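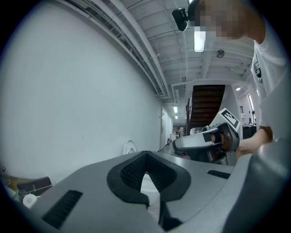 We got to the Ikosden building in Clillport a little after nine. The visit had been planned for March and was put off, so the group was smaller than the first list. There were 11 of us in the end, most from packaging and small parts assembly. Everyone signed the sheet at the door and got a visitor badge and a page of house rules.

Ikosden collects handling data with hand-held grippers and uses it to train arms for sorting and packing work. The hand-held units are called Sinaga. The arm cell they feed is called Fekex. I had gone mostly to see Fekex, and I spent more of the day on what had gone wrong with the Sinaga units.

The fault was in the jaw. A worker squeezes the handle, the jaw closes, and a sensor records how wide the opening is at each moment. On some units the sensor had slipped on its shaft. The jaw still opened and closed as it should, so the person holding it felt nothing odd. The recorded width was off, though, and it got worse over a shift.

They found out on the arm side. Fekex was running a trial with glass jars and started closing too far. It cracked one jar and then a second before the operator hit the stop. The first idea was a bad force limit on the arm, and two days went into checking that. The limit was fine. Somebody then plotted the jaw widths from the training recordings and saw that the "fully closed" value was moving.

They went back through 394 recordings made with the suspect units. Of those, 181 had to be thrown out. The rest could be corrected because the worker had closed the jaw all the way at the start and end, which gave two known points.

The cause was a set screw that had been tightened by hand with no thread lock. We were passed a loose shaft with the mark the screw had left on it, a shallow curved scratch that you could feel with a fingernail. The new shaft has a flat for the screw to sit on. They have also added a check before each session: open fully, close fully, read the number on the screen, write it down.

One of our group asked about injuries. There were none. The cell has a guard and the glass stayed inside it. What they did change was the stop rule. Before, the operator could use their own judgment after a broken item. Now one broken item ends the trial, and the cell stays off until a second person has looked at the log. I thought that was the most useful thing I heard all day, and it costs nothing.

There was a short talk after lunch on tag tracking, which I did not follow well. The speaker said a scratched or dirty tag can cause a similar kind of slow error in position, and that tags are wiped before each session.

We saw Fekex run for 16 minutes with plastic jars. It dropped one. The operator stopped the cell, as the new rule says, and we waited by the guard while the log was read. The jar had a loose lid. They did not restart before we had to leave for the bus.

Parking is behind the building and fills up early. Wear flat shoes.

Posted July 8, 2020

Share 16
Comments 11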